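Quartey Household Packing List Collection: Data Card

Summary
The collection holds 400 packing lists for short trips, contributed by 200 households and transcribed by Zuweira Agyeman. Spelling follows the original lists.

Small items are recorded under the bag or pouch that held them.
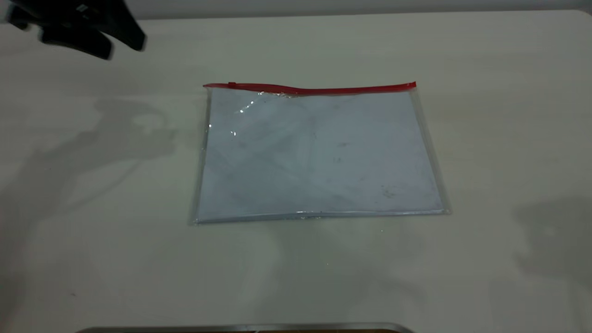
Fields
list_id, trip_length, item, container, notes. The container field may be blank.

Limits
No trip exceeds 15 days. Lists for infants are excluded.

Contact
Ekua Aryee, Nutano

12 shares | 0 comments

Related
Prodora Luggage Terms
Vulside Travel Diaries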